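Towels, again

A few of you asked, after the spring issue, whether I'd ever get round to writing about laundry properly, and since I've spent most of September folding things I suppose I'm as qualified as I'll ever be. So this month's bit from the house is about towels and fleecy things and the great pile that lives on our bed between the airer and the cupboard.

I should say that I do all my folding on the bed. I know there are people with a proper table for it (my sister-in-law has one in her utility room and I try not to look at it), but our bed is the only flat surface in the house at the right height for my back, and it has the huge advantage that you cannot go to sleep until you've finished. I make it first, pull the sheet good and tight, then tip the whole basket out at the pillow end and work my way down.

The sheet matters more than you'd think! I used to have a dark navy one and I'd lose socks on it all winter. The pale yellow one we've got on now is from the closing-down sale at Wolla, it's got a print on it that my other half calls cheerful and I call loud, but anything dark shows up on it straight away, fluff included. I did 2 loads on it last night, at half past nine, with the radio on, and didn't lose a thing.

The maroon cloth is the one I always leave till last. It's soft and fuzzy and it will not lie down, and every bit of lint in the house goes and lives in it. My method, if you can call it that, is to pinch it up somewhere near the middle, give it a good lift so the creases drop out, and then let it settle before I go anywhere near the corners. If you start with the corners you end up chasing a ruck from one side to the other and swearing. 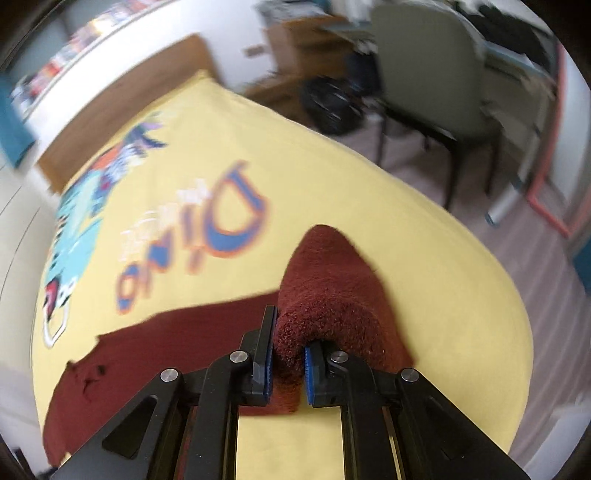 The maroon one, pinched up over the yellow sheet. Flat on the left, still plenty to do on the right.

Once it's settled I smooth outwards with the flat of my hand, fold it in half, smooth again, and then fold in thirds. Thirds is the thing. For years I did halves and halves and halves again, and you get a fat little brick that topples over in the cupboard and takes the pillowcases with it. Thirds gives you a longer, flatter parcel with the fold at the front, and you can pull one out without the rest coming too.

Now, washing. I had a long email from a reader out at Bronorov who washes everything fluffy on its own at thirty, no softener, and says hers are still thick after years. I've come round to this. Softener makes a towel feel lovely and then it just pushes the water around your back — no use to anyone. I've swapped to a splash of white vinegar in the drawer and I can't smell it once things are dry, though I'm told I have a poor nose, so do test it on something you don't love. Shake everything hard before it goes on the airer, too. Twice if you've got the arms for it.

Dark reds want watching for the first few washes. I had a burgundy bath mat that turned 2 white vests the colour of prawn cocktail, and I still wear one of them for gardening.

On storage, I finally gave in and bought the Nurkel shelf dividers, the slot-on kind, and I'm annoyed at how much I like them. They came to less than the price of a takeaway and they've stopped the flannels migrating. The Xavier baskets I was less keen on. Nice to look at, but the weave snags anything with loops in it and I spent a whole evening with a crochet hook pulling threads back through. They've been moved to the hall for hats.

I'd love to know how you lot fold yours, particularly if you've cracked fitted sheets, which I roll into a ball and hide at the back. Write in as usual, and keep it under 300 words please, as last time I had one that went on longer than the newsletter. Next month is jam jars, and where on earth the lids go.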